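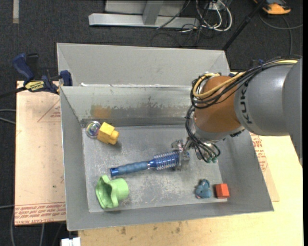
# Bin cell: working rules in pictures

This page of the Dorley gallery covers the picking cell and the rules that apply to it. The text is the current wording, edited by Amparo Agudelo. Rule changes go through Percy Puma and are posted here before they are used on the floor. The pages for the Plandach conveyor and the Skekach gripper bench are kept separately.

## Bin and mounting

The bin is treated as a fixture. It is clamped before the arm is powered and stays clamped until the arm is back at its home position. A bar clamp at the upper edge is acceptable for test work. The clamp body must be included in the collision model as a solid block, with the handle in its actual position.

A sheet placed under the bin for leveling counts as part of the mounting. If a sheet is changed, the bin floor height is measured again at all corners and the new values are entered in the cell file. Old values are struck through, never deleted.

Worn paint and scuffs on the inner walls are permitted. Bare edges, dents that change the wall angle, and loose flakes are not. Stains are recorded once, with their location, so that the vision operator does not report them again as objects.

## Objects

In the opening photo the gripper is at the barrel end of a blue round hairbrush. The brush is a class B object under our scheme: long, with one stiff end and one bristled end. For class B the grip point is logged by end as well as by coordinate.

The other items on the floor of the bin fall under these entries:

- Clear ball with iridescent reflections: class D, transparent. Depth readings on class D objects are not used alone to set approach height.
- Yellow toy block, red-orange block: class A, rigid. The block touching the ball is scored as a contact pair.
- Light green plastic cup-like object, on its side: class C, open shape. Orientation of the opening is logged.
- Dusty-blue toy figure: class A until the soft-body test has been run on it.

Objects are placed by hand and left where they come to rest. An operator does not turn an object to make it easier to pick. If an object rests against a wall or in a corner, the attempt is run and scored as usual.

## Arm and cables

Maximum speed inside the bin volume is 300 mm/s. Within 15 mm of the bin floor or any wall the limit is 76 mm/s. Both limits are set in the controller — a limit set only in the planning software does not meet the rule.

External cables at the wrist are checked at the start of each shift:

1. Jog the wrist through its full permitted range with the bin empty.
2. Watch the loop at both ends of travel. It must not pull tight or touch the bin rim.
3. Check each connector by hand with the arm stopped.
4. Enter the result, including a clean result.

Cables on the floor are kept clear of the side from which the operator loads the bin. The loading side is named in the cell file.

## Stopping and entry

No hand enters the bin while the drives are on. The operator stops the arm, confirms the stop on the panel, and then reaches in. This applies equally to a dropped object, a test piece out of place, and any loose scrap near the ridge.

Three failed attempts on one object end the run for that object. It is removed and logged with the reason code. After 8 removals in a session the run is closed and the calibration check is repeated.

## Records

Each run entry gives the bin serial, the gripper finger set, the object list, and the name of the operator. A photo of the bin before the first attempt is required. A photo during an attempt is optional, and is taken from a fixed mount outside the arm's reach.

The Huamán cell uses the same object classes but a different bin, so its run entries are stored apart and its speed limits do not carry over. Operators moving between the two cells sign the local sheet at each one.

Open item for January: wording for class D objects touching a class A object. Comments to Percy Puma.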